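Shirts coming out musty after drying indoors, ground floor flat

Posted in: Home and Household > Laundry and Damp
Asked by Firkow, April 22, 2026
Viewed 309 times

We moved into a ground floor flat in January and since then nearly everything cotton we wash ends up with a sour, slightly musty smell. It isn't there when the clothes come out of the machine. It turns up some time during drying, and it comes back stronger when you put the shirt on and warm it up. Towels are worst, then T-shirts and work shirts. Anything synthetic seems to be better, apart from my running tops, which have never smelt good.

What we have:

No tumble dryer and no room for one. The landlord will not allow a vent through the wall.
One clothes airer, the folding kind with three levels, kept in the back bedroom. The room faces north and has one radiator.
Washing machine is a front loader which came with the flat. I don't know how old it is.
Liquid detergent, the normal supermarket sort, plus softener.
Nearly everything goes on at 30 degrees.

What I have tried:

An extra rinse. No difference.
More detergent. Possibly worse.
Scent beads. The clothes smelt of scent beads and must.
Opening the bedroom window while drying. The room got cold and things took two days.

I bought a cheap humidity meter and it reads 61 per cent in the back bedroom with nothing drying in it. With a full airer it climbs a good deal higher and stays there overnight.

I would like to know whether this is the machine, the room, or the way I am washing. I'd rather not spend a lot, but I could buy a dehumidifier if it is the room. My partner thinks we should just wash everything at 60, but some of it says 30 or 40 on the label and I don't want to ruin it.

Hamine

Get a dehumidifier. We had the same thing and it stopped.

Also bin the softener, it does nothing.

Sumathi Gounder

It is likely to be all three, and they feed each other. I would take them in this order, which is cheapest first.

The machine

Pull the door seal back with your fingers and look in the fold at the bottom. If there is grey slime or black spotting, clean it with an old cloth and a bit of washing-up liquid, then wipe it dry. Take the detergent drawer right out (there is normally a tab to press at the back) and scrub it in the sink. Look up into the space the drawer came out of as well. The roof of it is where the water jets are, and it can be quite unpleasant up there.

Next, the filter. It is usually behind a small flap at the bottom front. Put a shallow tray and a towel down first, and let the water out through the little hose if there is one. Unscrew it slowly. In a rented flat it is quite possible that it has not been opened for years.

Then run the hottest cycle the machine has, with no clothes in it, and either a proper machine cleaner or a scoop of powder that contains oxygen bleach. Do this once a month from now on. Leave the door and the drawer ajar between washes.

The washing

Switch from liquid to powder for your whites, towels and bedding. Most ordinary biological powders have a bleaching agent in them and liquids generally don't. It will fade dark colours over time, so keep a colour-care product for those.

Use the dose on the box for your water hardness and no more. Too much detergent doesn't rinse out properly at low temperatures and the residue holds the smell. Softener adds a coating on top of that, and on towels it makes them absorb less, so they take longer to dry the next time you use them. Stop using it for a month and see.

Your partner is partly right about temperature. Towels, sheets, pants and socks can nearly always go at 60. Cotton shirts are very often fine at 40. The figure on the label is a maximum, so don't go over it for anything you care about, but a 40 label washed at 30 for months on end is how a lot of this starts.

For the things which already smell, soak them before the next wash. Fill a bucket or the bath with water as warm as the label allows, dissolve a scoop of oxygen bleach powder in it, push the clothes under and leave them for a few hours. Check the packet for silk and wool, because it isn't suitable for either. Then wash as normal. Some items will need it twice.

Don't leave a finished load sitting in the drum. If you set it going before bed, use the delay timer so that it ends when you get up.

The drying

You want each item to be dry within a day at the outside. Spin at the highest speed the fabric will take, and run a second spin on towels. That second spin costs very little and takes out water that would otherwise end up in your bedroom air.

Give each item space on the airer. Shirts do far better on hangers, buttoned at the top only, hooked along a rail or the edge of the airer with a hand's width between them. Turn heavy things like jeans inside out so that the pockets are exposed. A small fan pointed along the airer, not at the wall behind it, helps more than people expect, and it can be any old desk fan.

If you do buy a dehumidifier, shut the door and the window and let it work on that one room. For a cold north-facing room look at the desiccant type, as the compressor type slows down a lot in the cold. In a room that is kept heated, a compressor one is cheaper to run. Mine is a compressor model and it lives in a heated box room with the airer.

Putting away

Don't fold anything until it is dry all the way through. Feel the collar, the underarm seams and the waistband, which are the last places to dry. Cold fabric can feel damp when it isn't, so if you are unsure bring it into a warm room for ten minutes and feel it again.

Once it's dry, carry it in something with holes in the sides. I used to use a lidded hamper for clean clothes and dirty clothes alike, and the clean ones picked up the smell of the hamper. A plain plastic basket with perforated sides can be rinsed in the shower and does not hold on to anything. Fold on a table well away from the airer, and keep the dirty washing in a different container altogether.
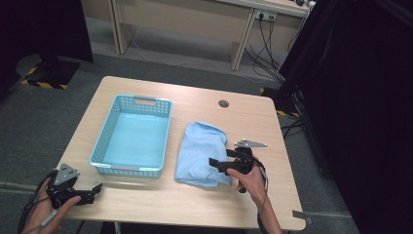 Firkow wanted to know whether it was safe to do the hot empty cycle with the towels in, to save running the machine twice, and whether the dehumidifier had to be on the whole time the clothes were up.

No to the first. The point of the empty run is to strip the residue off the drum and the hoses, and if there are towels in there they will collect a share of it. Run it empty, wipe the seal afterwards, then do the towels as a separate load.

On the second, most dehumidifiers have a humidistat, so you set a level and it switches itself off when the room gets there. Set it to 50 or 55 and leave it alone. Many have a laundry mode that ignores the setting and runs flat out for a fixed time. I use that for the first few hours after hanging out and then go back to the normal setting. Empty the tank before you go to bed, otherwise it will fill and cut out in the night.

One more thing I forgot. Your wardrobe may be part of it. If it stands against an outside wall, pull it forward by a few centimetres so that air can get behind it, and check the back panel for mould while you are there. Clean clothes put into a damp wardrobe will smell within a week, however well you have washed them.

Abou Jaoude

I agree with most of the above but would look at the room before spending an evening on the machine. 61 per cent with nothing drying in it is on the high side for a heated bedroom. If it were me I would find out why.

Things to check, in a ground floor flat:

Trickle vents at the top of the window frames. People tape them shut in winter. Open them.
Air bricks outside. Soil or a flower bed piled up over them is very common.
Gutter or downpipe leaking on to the outside wall. Go out and look when it is raining.
Extractor fan in the bathroom. Hold a sheet of toilet paper to it. If the paper doesn't stick, the fan is not doing much, and the steam from your showers is going through the flat.
Whether the radiator in that room gets hot all over. If it is cold at the top it needs bleeding.

Any of these is for the landlord to sort out if you can't, and you should put it in writing with a few readings from your meter, morning and evening for a fortnight. I had a flat on Wistau Road with the same complaint and it was a cracked downpipe behind the back bedroom. The agents blamed our washing for most of a year. After it was mended we dried clothes in the same room with no smell at all.

I would also move the meter about a bit. Cheap ones can be several points out, and near a window or on the floor they will read differently from the middle of the room.

As for the window, open it wide for ten minutes, twice a day, with the bedroom door open. Leaving it on the latch all day cools the walls down and you end up with more condensation on them.

Running tops are a separate problem. Polyester hangs on to body oils. Turn them inside out, no softener ever, and soak them in cool water with a cup of white vinegar for half an hour before washing. Rinse the vinegar out properly, and never put it in with any product containing bleach.

Firkow

Thank you all. I have done the filter, and there was a hair grip and a fair amount of black sludge in it. The drawer was bad too. The top trickle vent in the back bedroom had been painted over, so I have emailed the agents about that. The towels have had one soak and a wash at 60 and are much better, though one old bath sheet still smells when it's wet. I will give that one a second soak at the weekend. No dehumidifier yet. I'll see what the meter says once the vent has been done and post the readings here.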